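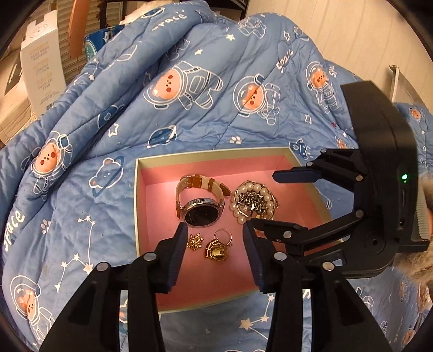
Nistton Manipulation Group

Skullo jewellery subset – README

Hand-held gripper demos of small items in a shallow box: watch, pearls, chains. 100 episodes, 22 held out.

The policy trained on these scored well on the held-out set. We don't trust that much – same box, same blanket.

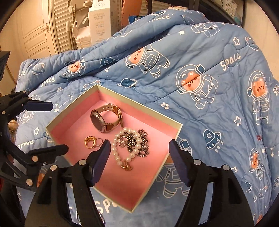 Tangled chains are the weak spot. Of 30 robot trials on them, 4 passed, and we wouldn't call that a result. Please don't cite it as one.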